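Two-arm sock hanging setup drops socks and right arm faults out near the clips

Print this page | E-mail this page

Posted by Kwesi Laryea

Hello everyone, and thank you in advance for reading, as I do tend to go on. I look after a two-arm setup at our workshop in Kullville. The job is simple to say: pick socks off a wood table and clip them on a hanger at the wall, and the same thing backward for taking them down. It ran nicely all through October and I was quite proud of it.

Then we moved the table, and now I have two troubles. The first is that a gripper lets go of a sock between the table and the clip. The second one scares me a little more. When both arms are up near the hanger, the right arm stops dead with a following error on the wrist joint. It has done this 4 times in 260 runs. I clear it, it goes again, and I have a bad feeling every time I press that button.

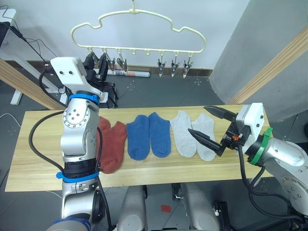

Socks in pairs on the table, hanger on the wall behind.

I changed the speed from 260 to 165 mm per second and the drops got a bit better, but the fault did not care at all. Is this cables, or grip, or is it me? My helper thinks we should turn the error limit up, and I would like somebody to talk me out of it or into it.

Posted by Kenta Amano

Hi Kwesi, welcome, and please don't turn that limit up! A following error means the joint isn't where the controller told it to be, and the arm is doing you a favor by stopping. If you widen the limit, the next thing to give will be a cable, or somebody's knuckles when they reach in to straighten a sock. We had the same kind of stop on our Dramani cell, and it was the wrist cable pulling tight at one end of the reach, so I'd look there first. With the power off and locked out, and a second person supporting the arm if the brakes have to come off, move the wrist slowly through the whole path and watch every loop. You want slack left at the far end – a good hand's width if you can get it.
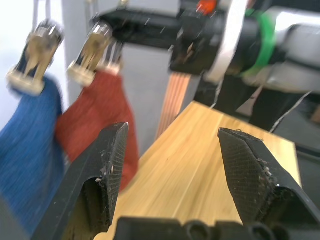 Clips up close, with the other arm's wrist and ribbon cable at the right.

Look at any flat ribbon cable with extra care. They put up with bending one way for years and then hate being twisted. If you find a crease or a shiny rubbed spot, swap the cable before you run again, even if it tests fine on the bench.

And please check that both arms know where the table is now. If you moved it and only re-taught one side, they can end up sharing space they didn't share before. That would give you a stop near the hanger and nowhere else. 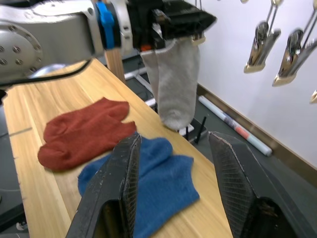
Dropped socks are their own problem, and I would keep that separate from the fault so you don't fix one and think you fixed both. Knit is slippery stuff to hold by a thin pinch. With the gray sock held by its folded upper part and the toe hanging low, all the swing of that sock works on one small spot, so slow the lift as well as the travel. Then clean the finger pads. Lint fills up that crosshatch, and after that you are gripping fluff. We brush ours at every shift change and replace them when the edges fray.

Posted by Plamdale

same thing here, was a loose connector. wiggle it

Posted by Kenta Amano

Plamdale, could be, but with the power off please. Kwesi, do write back with what you find, and which axis number the fault log gives you.

Last updated: February 24, 2019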